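## 4. The open day

The claims reviewed in Section 3 were all taken from written material. In March we attended the open day at Vandine, where the drawer task was presented to 60 visitors as a live run in simulation. Our interest was narrow. We wanted to see how much of what was said in the room could be checked by someone sitting in the room.

The session opened with a talk on the control software, called Kurnus by its makers, and then moved to the task. A yellow arm mounted on a low platform faces a small cabinet with drawers across a table, and it is asked to open one of them. The host described this as "everyday manipulation." We think the phrase is generous. The cabinet stays where it was put, the arm stays bolted to its platform, and the room around them is tidy in a way that few kitchens or workshops are. None of this is a fault in a test scene. It becomes one when results from the scene are offered as evidence about homes.

Visitors were told that the software had completed 1,124 trials before the event. We asked how many separate starting layouts these covered, and were told that the number could be supplied later. A close view near the gripper was put on the big screen for part of the talk (Figure 1), and the audience was invited to judge the precision of the motion from it.

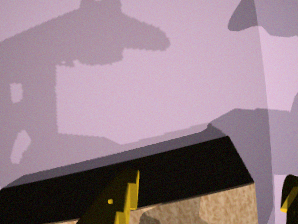 We doubt that an audience can do so. Judging precision takes a target position, a measured position, and the difference between the two. The host gave the first of these once, verbally, and the other two not at all. Several people near us nodded anyway. A smooth approach looks like an accurate one, and demonstrations in this field have leaned on that for as long as there have been demonstrations.

The wider views were more useful. Figure 2 shows the full room, with the gripper close to the front of the cabinet at about the height of the middle drawers. From this angle one can at least see what else the room contains: shelving with gray bins, a red cart, and a second, black arm on a pedestal. The second arm was not mentioned in the talk. We asked whether it took any part in the trials and the answer was no, so it should be read as furniture.

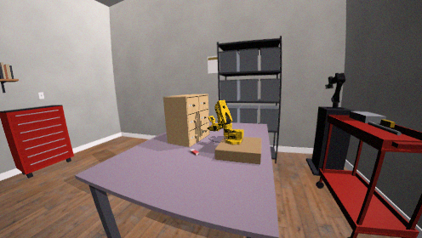
*Elínborg Lykkegaard*

The question of what counts as success took up most of the discussion period, and it deserves more space than the talk gave it. The handout says that a trial succeeds when the drawer is "open." During questions, this was explained as any travel past a set threshold. The threshold was not in the handout. A drawer that has moved a little and a drawer a person could reach into are different outcomes, and a single success rate that pools them tells the reader very little. Grethe Briem asked for the two to be reported apart. The host agreed that this would be sensible and moved on.

A related problem is where the clock starts. In Figure 3 the end of the arm is near the knobs of the cabinet, with a gap still between them. If timing starts here, the approach is left out of the result. The approach is where we would expect most of the trouble.
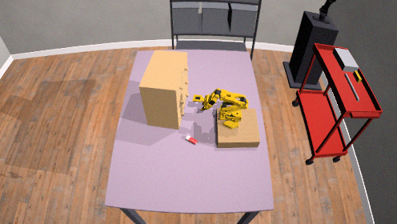

Timing in the handout begins at "engagement," a word that is never defined. We could not get a plain answer on whether it means first contact, a closed grip, or the moment the planner commits to a drawer. The comparison with the older Pania controller, which was said to be slower, depends on this choice completely. We have left that comparison out of Table 2.

We also asked about failures. The host said the system could process up to 1,000 trials in a night and that failed ones were "mostly filtered." Filtered trials are still trials. A rate computed after filtering needs the size of the filter printed next to it, in the same table and in the same size of type.

The last view we discuss has a small drawer standing partly open, with the gripper reaching in its direction (Figure 4). We take it as a fair picture of the kind of state the threshold rule would have to score. It does not say how the drawer came to be open, and we would object equally to anyone using it as proof of success or of failure. 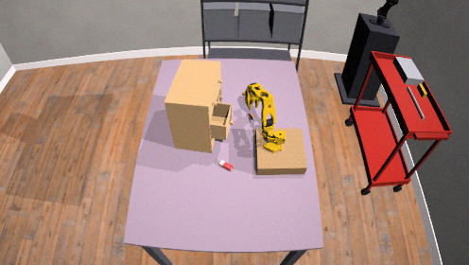
Oona Manninen, reading a draft of this section, objected that we were holding an open day to the standard of a journal article, and that visitors come to get a feel for the work. She would have had us judge the software on its logs and leave the talk alone.

We accept part of this. The logs would be better evidence, and we requested them twice. But the success rate given in the talk has since been repeated in two of the grant summaries covered in Section 3, without the threshold and without the filter. Once a number travels that far, the place where it was first said aloud is open to review. Section 5 sets out the form we would like such numbers to take, beginning with a written definition of "open."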